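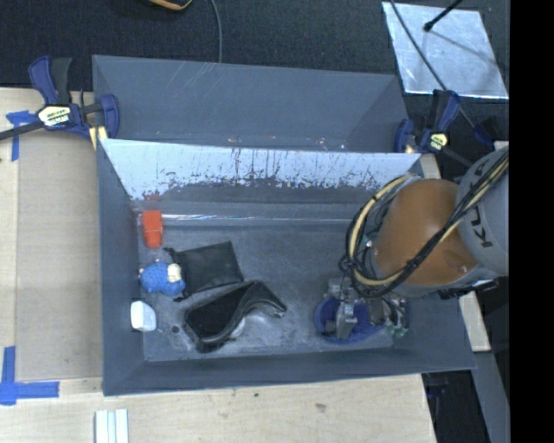

Frequently asked questions about our sorting bins

How do I start if everything is in one big heap?

Start with a single bin and be kind to yourself about it. Most of the homes we hear from have a toy box that has quietly become the place for anything without a place, and a plain grey rectangular bin is a very good cure because you can see straight to the floor of it. A mixed lot is perfectly fine at this stage — a blue woolly-looking toy can share with a round dark-blue bowl while you make up your mind, and a second bin close behind is handy for whatever you decide to move on.

Should bowls and toys live together in the end?

We'd say no, though plenty of families disagree with us and get along very well. A bowl that has wandered off into a play kitchen is a toy now, and may stay with the toys. One you still want for your porridge should go back to the cupboard after a good wash.

How many things should go in each bin?

Our rule at Maglaya is 16 for small children and 20 for everybody else, and please don't lie awake over it! Cherry Mae Ignacio, who answers most of the letters here, kept to it all through February and says the only real trouble was building blocks. Count a set of blocks as one thing and you'll be much happier.

What about soft toys?

Give them the top of the bin if you can, so they don't get squashed under anything hard. Knitted and fluffy ones gather dust dreadfully, so give them a shake out of doors now and then, and check the label before you wash them.

Can I stack the bins?

Empty ones, yes. Full ones are best side by side or one behind the other, at a height where a child can look in without tipping the lot over.

Do you sell the bins at the Olosmont shop?

We do, in singles and pairs, and the Wovel liners are on the same shelf. Do ring before you set out if you need more than a couple, as the stockroom there is tiny.

May I return a bin I've used?

Yes, within 40 days, wiped out and with nothing left at the bottom. We've had some lovely surprises, and posting them all home again does take up an afternoon.

Page last updated Mar 9, 2025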